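Search this journal
Enter keywords
Home Current issue Archive For authors Sign in

4. Vessels that stay on the table

4.1 Background to the category

The household survey in Vustthorpe and Stekudham set out to record where people keep the tools they eat and serve with. We had planned for two answers, the drawer and the drying rack. A third came up so often in the first interviews that we gave it a code of its own. In many homes a bowl sits on the table all day and the serving tools stand in it. It is not put away after meals, and the tools go back into it once they have been dried.

We coded these as standing vessels. A standing vessel had to meet two conditions. It had to be on the table or counter outside mealtimes, and the tools in it had to be ones the household used at least weekly. Jugs, jars and crocks were counted along with bowls. Across both towns we logged 1,899 storage places for utensils, and 1,255 of them were drawers. The rest were racks, hooks, wall rails and standing vessels, which are treated together in Table 4.

4.2 Bowl, mat and tools

Bowls differ from jars in one practical way. A jar holds a utensil close to upright. In a wide bowl the utensil leans on the rim, and the handle or head reaches out over the table. The rim therefore takes the load, and people who used bowls talked more about weight and tipping than people who used jars. Several had moved from a light bowl to a heavier one for this reason.

Most bowls stood on something. Woven mats were the usual choice, followed by folded cloths and wooden boards. Figure 3 is typical in its main parts: a ridged, pale green bowl with a narrow foot on a round mat of plant fiber, with the utensils leaning out to one side.
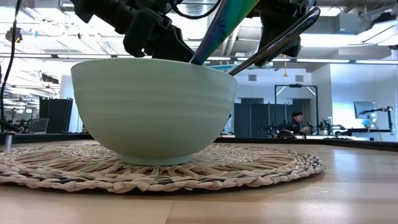 Figure 3. Bowl with utensils on a woven mat, light wooden tabletop.

Maritza Villca objected to the whole arrangement when we read her the category. A bowl is for food, she told us, and once you fill it with spoons you have lost a bowl and you still need somewhere to put the salad. She kept her own serving spoons flat in a drawer and thought that a mat under a bowl only collected crumbs. Her view was shared by 17 other respondents, most of whom had small tables.

Those who kept standing vessels gave different accounts of the mat. Tia Hollis used hers to slide the bowl across the table without lifting it. Kauko Hirvonen wanted to protect the finish of the wood. He turned the mat over every June and replaced it when the border came undone. Open weaves were said to be harder to clean than tight ones, and two households in Stekudham shook theirs out of a window each morning.

4.3 Mixed sets

We expected the tools in a standing vessel to match, as they often do in a drawer tray. They seldom did. Patterned or colored pieces were kept beside plain metal ones, and respondents rarely saw this as a problem. Định Huỳnh said that the good pieces went in the bowl so that they would get used, and that anything dull or bent stayed in the drawer. Other households did the reverse and kept their best servers wrapped in a cupboard.

Length mattered more than looks. Short spoons slid down inside a bowl and had to be fished out, so they were moved to a cup or back to the drawer. Long servers stayed. Forks were a point of dispute in homes with young children, and some parents took them out altogether.

The Bramwell pilot did not ask about matching, so no comparison can be made with the earlier data. Oona Partanen's notes from that pilot do mention mixed sets in passing, and we have added the question to the form for Brarness.

Contact the editors | Copyright and permissions | Back to top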